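Category: Kit Development / Progress Reports / Scale Vehicles

Zundar resin kit - report on the second stage of work

This report covers the period since the first payment was received by the Brimemitz workshop, and goes up to the end of July. It follows the headings from the agreement, with one more heading for the decals, which have taken more time than we planned.

Where we stand

The Zundar is a small delivery van with three wheels, built for only a few years in Ondville, and until now it was not available as a kit in any scale that we know. The grant from the Heiskanen fund pays for the master, the moulds and a first run of 125 kits in 1/24 scale. The master is finished. The mould for the body is finished also, and it is the second one, for the reason which is explained further down. The wheels, the glass parts and the instruction sheet are in different states of readiness.

The master

In the first report we wrote that the roof looked too flat. We went again to the museum store in Ondville on a Saturday morning, when they allow visitors to measure, and took the curve of the roof with a profile gauge in five places. The roof of the master was indeed too low at the rear. We built it up with putty, sanded it, and primed it again. The door lines were then too shallow because of the new primer, so they were scribed a second time.

The rear door was a question for a long time. Early vans have one wide door hinged on the left, later vans have 2 narrow doors. We have decided for the early type, as the only surviving van in original paint has it. The later type could be made as a separate part if the fund is interested, but it is not in the present budget.

Moulds and casting

The first body mould gave good castings at the beginning, but the window pillars came out with air bubbles in almost every body. We tried to cast slower, and then to warm the mould, and the result was a little better but still not a part we would like to sell. The second mould has the pouring point under the floor and two extra vents at the top of the pillars. The pillars are now clean. There is a thin line of flash inside the windscreen opening, which the builder can remove with a knife, and it is mentioned in the instructions.

Shrinkage was measured on bodies from the new mould. The body is slightly shorter than the master, and the chassis plate was corrected so that it still fits without force.

Wheels, tyres and small parts

The wheels are turned from aluminium by an outside shop, and the first delivery was accepted. The tyres are still a problem. The soft rubber which we ordered reacts with some paints and becomes sticky after a few weeks, so we have returned to a harder mixture. It looks less nice at the contact with the ground, but it is safe.

The photo-etched sheet contains the grille, the wipers, the mirror arms and the floor pedals. One correction was necessary: the grille was drawn with one bar too many. The corrected sheet is ordered and paid.

Decals

There are 2 versions on the decal sheet, a bakery van and a van of the town post. The bakery lettering was drawn from an old photograph, and the letters are narrower than any font we could find, so every letter was drawn by hand. The printer sent a proof where the cream colour was too yellow. We asked for a new proof and it is on the way. White decals must be printed under the cream, otherwise the green of the body shines through, and this adds a small cost which we cover from the packing money.

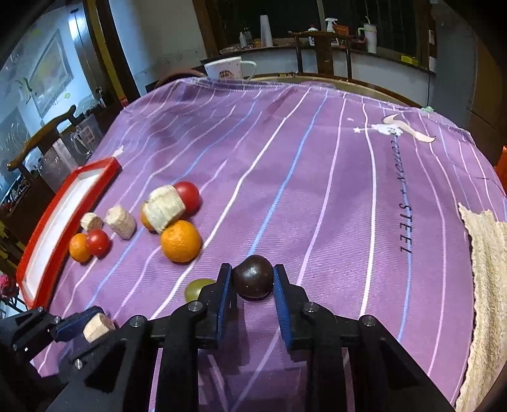 Budget

The spending is inside the agreed amount. The second mould was not planned, and it was paid from the reserve. Savings were made on the box, which is now a plain carton with a printed label. We do not ask for an additional sum. We only ask for permission to move the money for the test builds from the second stage to the third, as the test builders will receive their kits later than was written in the plan.

Next steps

- Approve the new decal proof and order the full sheet
- Cast the clear headlamps and vacuum-form the windows
- Finish the instruction sheet, with drawings for the front fork
- Send 2 complete kits to test builders and collect their remarks
- Begin casting the full run when the remarks are worked in

The front fork is the part where we expect most remarks. It is thin, as on the real van, and in resin it can bend under the weight of the body. We are testing a brass wire inside the casting - if this works, the fork mould must be changed only a little. The result will be sent to the fund in a short note, before the next full report.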